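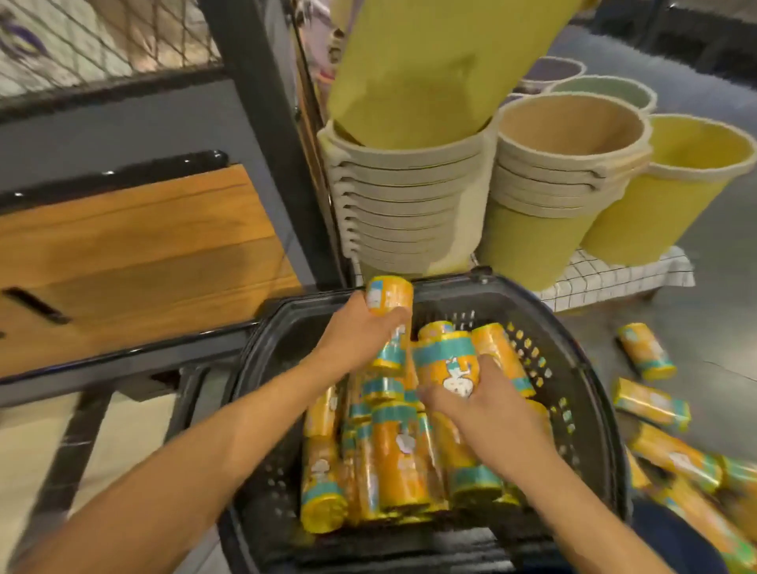
第七章 片库的重量:流媒体平台如何买、如何播、如何放手

本章要点
授权窗口的基本类型
独占与非独占的价格差异
片库剧目与首播剧目的不同作用
续约谈判中的常见误判
下架及其后果

我教这门课的头几年,总喜欢从原创内容讲起。原创内容热闹,有海报,有首映,有主演在红毯上说俏皮话,学生听得进去。可是每到期中前后,总有人举手问我:既然大家都在谈原创,为什么平台每年还要花那么多钱去买别人十几年前拍的老剧?这个问题问得多了,我才慢慢意识到,课的顺序恐怕应该调一调。所以从这一版教材起,我把片库这一章挪到了前面,放在委托制作和联合制作之前。读过旧版的老师可能会觉得别扭,请多担待,讲上一轮就顺了。

先讲一段往事,请允许我讲得慢一点。

那年十二月,一家名叫 Brellov 的中型订阅平台正在准备它的第二个财年。平台不大,片库里总共三百二十七部剧集和电影,绝大多数是从各家发行公司手里租来的。负责内容采购的是奇涅雷·巴科(Chinyere Bako),她在电视台做过很久的排播,对观众几点钟坐下来、几点钟起身去烧水,有一种近乎本能的把握。她的上司拉迪·奥科罗(Ladi Okoro)则是做营销出身,心思全在新剧上。两个人关系很好,午饭常常一起吃,但是一谈到预算就要吵,吵完了接着吃饭。

争执的焦点是一部叫《Stekcombe》的乡村警探剧。这部剧早就完结了,每集情节自成一体,画面在今天看来有些发灰,配乐也老派,片尾总有人在雨里关上一扇院门。授权眼看就要到期,发行方 Grewal 要求涨价。奥科罗的意见是放掉,把省下来的钱投到平台自己的一部科幻新剧里去。他的理由说起来也很充分:没有一个新用户是为了《Stekcombe》注册的,平台的投放数据写得清清楚楚,点击老剧海报进来的人少得可以忽略。

巴科没有马上反驳。她回去调了另一组数据,看的是用户注册之后每个晚上在看什么。结果发现,许多人因为新剧进来,两个周末就把新剧看完了,之后让他们留下来的,恰恰是那些可以随手点开一集、中间接个电话也不怕跟不上的老节目。《Stekcombe》在晚上十点以后的时段里,收看时长一直排在全平台前列。有些用户已经从头到尾看过一遍,又从第一季重新开始了。

这份材料送上去以后,授权续了两年。至于那部科幻新剧,后来也拍了,集数比原计划少一些,反响不坏。我讲这个故事,并不想替哪一方评理。奥科罗看的是获客,巴科看的是留存,两个人手里的数字都是真的,只是回答的问题不同。本章接下来的内容,大部分都可以看作对这场争论的注解,所以请各位把两个人的立场都记在心里,读到后面还会用到。

7.1 什么叫“片库”

行业里说的片库,宽泛地讲,是指一家公司有权提供给观众观看的全部既有节目。这里面有一个很容易混淆的地方,初学者几乎都会在这里绊一下:拥有一部剧,和有权播出一部剧,是两码事。制作公司可能拥有版权却没有播出渠道;平台可能每天都在播,手里却只有一纸到期就作废的合同。观众打开应用,看见一排排整齐的海报,往往以为这些节目都“属于”平台。等到哪天早上起来,发现追了一半的剧不见了,才晓得不是这么回事。

为了方便讨论,本书把片库分成两部分。一部分叫自有片库,包括平台出资制作并保留长期权利的节目,以及通过收购别家公司一并得来的节目。另一部分叫授权片库,也就是租来的节目。两者在财务上的处理很不一样:自有节目要作为资产入账,按一定年限摊销;授权节目则通常在授权期内摊完,合同一结束,账面上就干干净净,什么也不剩。具体的会计方法留到第十一章,现在只要记住,一个平台的片库看上去有多大,与它真正握在手里的有多少,可以相差得很远。

还要顺便提一提“打包收购”。一家平台经营不下去了,或者股东决定退出,它的节目常常会整批转到另一家公司名下。买方看中的可能只是其中几部,其余的是搭着来的。搭着来的东西未必没有用处。Mimstead 频道当年接手过一批短篇喜剧,本来谁也没有当回事,排在凌晨时段充数,播着播着竟有了一群忠实的观众,频道索性续订了其中一部,让原班编剧接着写下去。类似的例子各国都有,各位不妨留心一下自己常用的平台。

7.2 授权窗口

授权合同的核心是“窗口”,即在什么时间、什么地区、以什么方式可以播出。这个词是从电影发行那边借来的。从前一部电影先进影院,再出录像带,再上付费频道,最后才到免费电视,一扇窗关上,下一扇窗打开,次序分明。今天的窗口要乱得多,有时候几扇同时敞着,但是基本的道理没有变:同样一部作品,越早看到,价钱越贵;能看到的人越少,价钱也越贵。

按照排他的程度,窗口可以分为独占、共享和非独占。独占很好理解,授权期内只有一家可以播。共享是指权利方只授给事先约定的少数几家,例如一家订阅平台和一家带广告的免费平台。非独占则不限家数,谁来谈都可以。初看起来,独占似乎总是好的,许多刚入行的采购人员也确实见到“独占”两个字就心动。可是一部已经在电视上反复播过的老剧,观众并不在乎还有谁在播,他只在乎自己打开的这一家有没有。为这样的剧去付独占的价钱,就有些冤枉了。

巴科与 Grewal 谈判的时候,走的正是这条路。她主动提出放弃独占,允许对方同时把《Stekcombe》卖给一家免费的广告平台,换取涨价幅度减半。奥科罗起初很担心,怕观众都跑到免费那边去。谈判桌对面的蒂蒂拉约·拉瓦尔(Titilayo Lawal)倒是愿意成交,毕竟卖两份总比卖一份强。后来的情形是,两边的观众重合得很少,看免费版的人多半本来就没有订阅的打算。当然,这个结果跟剧的类型有很大关系,换成一部正当红的剧,恐怕就要另算了,各位千万不要拿着这一个例子到处去套。

窗口还有一个常被忽略的条款,叫作“回避期”。权利方承诺,在授权开始之前的若干个月里不把作品给别家播,好让观众有一点新鲜感,有一点想念。这个条款写起来只有一行字,谈起来却能谈上好几个下午,我自己就陪着谈过,茶都续了不知多少回。

7.3 老剧为什么值钱

前面说到留存,这里再往深处走一步。观众看电视,并不总是为了“看到新的东西”。下班回家,做饭,叠衣服,哄孩子,屏幕上需要有点声音,有几张熟面孔。研究者有时把这种收看叫作陪伴式收看。它对节目的要求与首播剧恰好相反:悬念不必太强,人物最好一早就认识,每集最好有头有尾,集数则越多越好。

集数多这一点,我想多说几句。一部八集的限定剧,无论拍得多么精彩,一个周末也就看完了。一部有一百多集的家庭喜剧,却可以陪一个家庭过完整个冬天。采购人员因此常常用“每小时收看成本”来比较节目,就是把授权费除以授权期内用户收看的总小时数。按这个算法,老剧往往便宜得惊人。不过这个指标也有它的毛病,它把每一个小时看得一样重,而观众全神贯注看完一集大结局的那个小时,和开着电视睡着了的那个小时,对平台的意义显然不一样。

特米托佩·埃泽(Temitope Eze)在她负责的一项访问中谈到过这个问题。她和同事走访了大约八百户订阅家庭,请他们回忆上个月看过什么。受访者最先说出口的几乎都是新剧,可是对照收看记录,时长最多的却常常是老剧。有一位受访者坚持说自己“从来不看那些旧东西”,翻开记录,她那个月看了三十集《Stekcombe》。她想了一会儿,说那个不算看,那个是开着的。我很喜欢这句话,每年都要在课堂上念一遍。

这项访问提醒我们,观众口中的平台形象,与观众实际的使用习惯,是由不同的节目撑起来的。新剧负责让人记得你,老剧负责让人每天晚上都来。预算向哪一边倾斜,要看平台处在什么阶段。刚刚起步的平台没有名气,在新剧上多花一点是应该的;用户规模已经稳定的平台,如果还是一味追新,就要当心后院了。

7.4 放手的时候

任何授权都有结束的一天。下架一部剧,在合同上不过是到期而已,对观众来说却可能是一件大事。本尼迪托·法尔康(Benedito Falcão)曾在 Mimstead 管过几年用户服务,据他回忆,来信最多、措辞最激动的,从来都不是因为新剧难看,而是因为老剧没有了。有人写了满满两页纸,讲她和母亲每天晚饭后一起看的那部剧,问能不能至少等她们看完最后一季。

从那以后,他所在的部门便养成了一个习惯,凡是连续剧到期,都提前一个月在节目页面上注明,并且尽量把到期日谈在季末以后。做法很简单,费用也不高,退订的人数确实少了一些。有的平台担心提前告知会惊动观众,宁可悄悄撤下,我个人不大赞成,不过这方面的数据至今还不够充分,各位可以带着疑问去读本章末尾的延伸阅读。

下面我们从一份简化的授权合同入手,逐条来看窗口、地区、排他和回避期是怎样写进去的。合同文本附在下一节开头,条款编号与正文对应。请先通读一遍,遇到不认识的术语暂且跳过去,在旁边做个记号就好,读到相应的段落时再回头来看。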